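**Hutch (furniture)**

A hutch, in the sense I'm using on this page, is a set of shelves or small cupboards that stands on top of another piece of furniture, usually a desk, a sideboard or a chest of drawers. I keep this page as part of my little furniture encyclopedia, and it's the entry I get the most letters about, mostly from people who want to know if they've got a hutch, a dresser or a bureau. (Sorry, the answer is often "a bit of each".)

## The word

It comes from the old French *huche*, which meant a chest or bin, often one for flour or bread. In English it was used for a plain storage box on the floor long before it meant anything with shelves, and of course the rabbit kind is the one most of us in Britain think of first. The use for shelving on top of a base is much more common in North America. My own family would have said "the dresser" for the kitchen one and "the top bit" for the desk one, and I still slip back into that when I'm not writing.

## Kitchen and desk hutches

The kitchen sort has a deep cupboard below and a shallower set of shelves above, for plates and jugs. Some have doors, some have a rail along the front of each shelf so that plates can lean.

The desk sort is lighter and nearly always open at the front, at least in part. It grew out of the pigeonholes in older writing desks, where letters and bills were sorted into narrow slots. Once people had fewer letters and more box files the slots got wider, and then the computer arrived and makers had to leave a big gap in the middle for the screen. You can more or less date a flat-pack hutch by that gap! The deep, squarish ones were made for the old bulky monitors, and they look rather lost with a thin screen sitting in them.

## Common parts

Makers don't agree on names, so these are the ones I use:

- **Cap** — the top board, flat or shaped.
- **Cubby** — any open compartment. "Pigeonhole" is fine for the small ones.
- **Divider** — an upright panel between cubbies. A stepped divider lets two neighbouring shelves sit at different heights.
- **Back panel** — thin board that keeps the whole thing square. Leave it off and the hutch will lean, as I found out with my first one.
- **Grommet** — the round lined hole that cables go through.

## Sizes

There's no standard. My own desk hutch, a Prodik, stands 62 cm above the desktop, and I'd call that a comfortable height for someone who mostly sits down. The Rivier range goes a good deal taller, and I need to stand up to reach the top row. Depth matters more than people expect. Too deep and it eats the desk, too shallow and a box file sticks out over your keyboard.

## Fixing one in place

Desk hutches are held down with dowels, brackets or screws driven up through the desktop. Mine took 6 screws and most of an afternoon in September, chiefly because I'd put the left side on back to front. A tall one should be fixed to the wall as well, especially if children are about. The Villanueva instructions I have at home tell you to load the lowest shelves first, and I think that's good advice for any make.

## Not to be confused with

A **bureau** has a sloping flap that folds down to write on. A **credenza** is the low cupboard by itself, though shops will happily sell you a "credenza with hutch". For rabbits, you want a different page altogether.
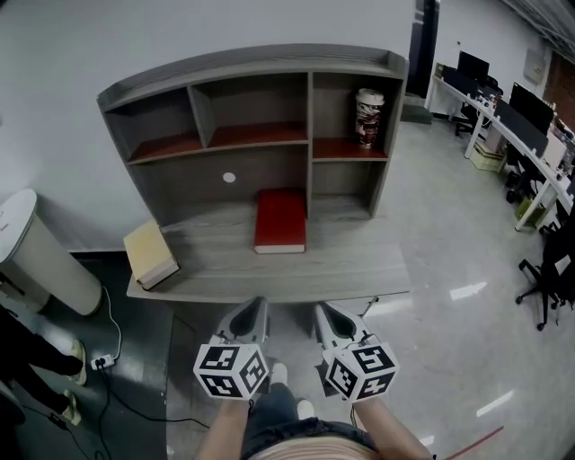
*A grey desk with an open hutch, with reddish-brown shelves in the upper row.*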